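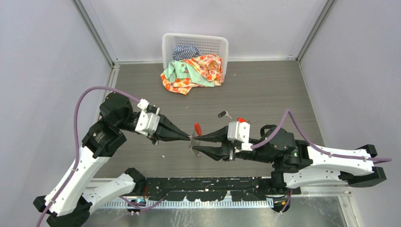
I learned to drop in at thirty-four, on a wet Friday evening in February, at the indoor park in Gotbridge. A lad called Jalen Doucet held my hands and told me to stamp on the front foot. I stamped. I went down the ramp, across the flat, and into a padded wall. Best evening of my winter, and I've been back nearly every week.

So I'm fond of the place, and I want that on record before I start moaning about the new timetable.

If you haven't seen it, the park is bringing in proper sessions by ability. Beginners get the early slot, "improvers" the one after, and the advanced lot have the bowl from 8 till close. You get a coloured wristband when you pay. I can see the thinking -- there have been a few nasty collisions, and parents get twitchy when their eight-year-old is sharing a quarter pipe with a grown man doing airs over the channel. Fair enough. I get twitchy too.

But I learned almost everything I know by standing on the deck next to people far better than me. Carla Harb has been skating bowls since before I owned a bike, and she never once gave me a lesson. She'd just roll up after her run, puffing, and say "you're looking at your feet again" and go off for a drink of water. That was it! That was the coaching. I got more out of those throwaway remarks than out of the 4 paid lessons I'd had (sorry, Jalen, you were lovely about it).

And it works the other way round as well. Good skaters who share a space with wobbly ones learn to look before they go. They learn to wait, and to call it when their board shoots out. Put them in a room with only each other and you get a snake session, where whoever is pushiest gets the most runs. I've seen it at Plornano, where they split things up years ago. The late session there is five blokes and a speaker, and I wouldn't fancy walking in on my own.

Martti Riihimäki, who I usually share a lift with, thinks I'm being soppy. He says he's paid his dues and would like two hours a week without having to dodge scooters. I do have some sympathy. He broke his wrist swerving round a kid who'd sat down at the bottom of the big bank to do up a shoelace, and he was off his board for 3 months.

What I'd try first is keeping one mixed evening a week, with a cap on numbers and somebody on the deck who'll actually tell people off. Leave the rest of the timetable as planned. Kids can have their quiet slot, Martti can have his bowl, and the rest of us can muddle along together for one night out of seven.

There's a feedback sheet on the front desk, under the wax and the spare bolts. It had 2 names on it last time I looked, and one of them was mine. Do fill it in, even if you think I'm talking rubbish.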